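Notizen für den Abend im Gemeindesaal Duswood
Thema: Kleine Nettigkeiten, große Wirkung (oder: warum ich beim Bäcker geheult habe)

Erst mal ankommen lassen, Wasser hinstellen, nicht gleich losreden! Beim letzten Mal war ich nach zwei Sätzen heiser.

Einstieg mit der Busgeschichte. Linie 14, morgens um halb acht, alle müde, alle am Handy. Eine alte Dame steigt ein und findet ihr Kleingeld nicht. Der Fahrer macht den Motor aus, steht auf und hilft ihr suchen. In aller Ruhe! Und hinten im Bus hat keiner gemeckert, kein einziger. Als sie dann endlich saß, hat ein Schüler angefangen zu klatschen, und ich hatte schon wieder feuchte Augen (ich weiß, bei mir geht das schnell).

Hier kurz fragen: Wer hat diese Woche etwas Nettes erlebt, von jemandem, den er gar nicht kennt? Hände hoch. Warten. Wirklich warten, auch wenn es still wird.

Dann der Zettel aus der Bäckerei Quansah. Meine Lieblingsgeschichte, also nicht hetzen. Jemand hat dort im Juni 29 Kaffee im Voraus bezahlt und einen Zettel an die Kasse geklebt: »Für alle, die heute einen brauchen.« Die Verkäuferin hat mir erzählt, dass bis zum Mittag kaum einer davon weg war, weil jeder dachte, der Nächste braucht ihn nötiger. Am Ende haben die Leute selbst noch welche dazugelegt. Ich stand da mit meinem Mohnbrötchen in der Hand und musste erst mal raus an die Luft.

Falls Gelächter kommt: mitlachen, dann die Überleitung zum Teilen im Netz. Ich habe die Geschichte ja auf Tarkance eingestellt, abends um sechs, und dachte, das liest eh bloß meine Schwester. Von wegen! Die Kommentare habe ich ausgedruckt dabei, zwei davon vorlesen, den mit dem Regenschirm und den mit dem Hund im Treppenhaus.

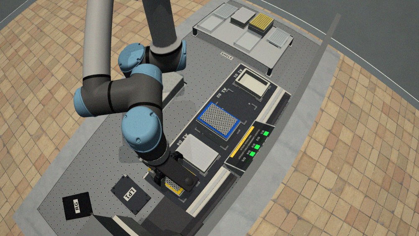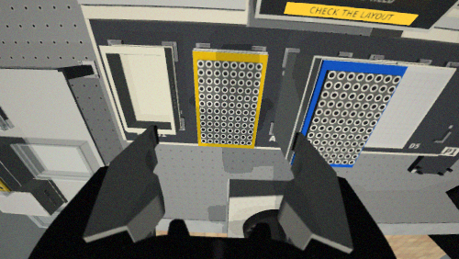
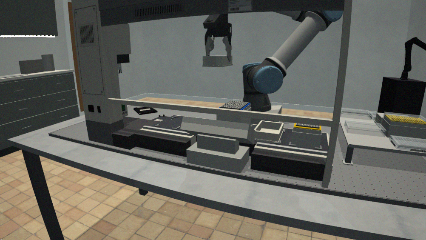
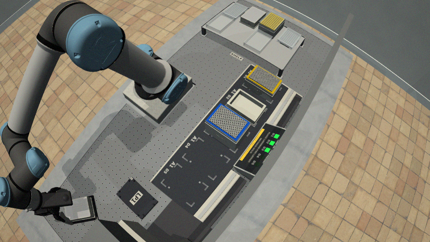 Nach den Kommentaren einen Schluck trinken und dann ehrlich werden. Mich nervt nämlich auch einiges an diesen Rührgeschichten. Manchmal wird jemand gefilmt, der gar nicht gefilmt werden wollte, und hinterher heulen Tausende über einen Menschen, der nur in Ruhe seine Suppe essen möchte. Ich frage deshalb inzwischen vorher, oder ich lasse alles weg, woran man jemanden erkennt. Die Dame aus dem Bus könnte auch ganz woanders eingestiegen sein, mehr verrate ich nicht.

Wenn noch Zeit ist: der Umschlag im Waschsalon Clinolis, mit den 6 Münzen und dem Satz »Der Trockner links ist der bessere«. Kurz halten! Sonst einfach weglassen und gleich zur Fragerunde.

Für die Fragerunde: Mikrofon rumgeben, erste Reihe nicht vergessen, die hört hinten schlecht. Wenn jemand eine eigene Geschichte erzählt, bitte NICHT unterbrechen, auch wenn sie lang wird. Taschentücher liegen in der blauen Tasche unterm Pult. Und um neun müssen wir die Stühle zurückstellen.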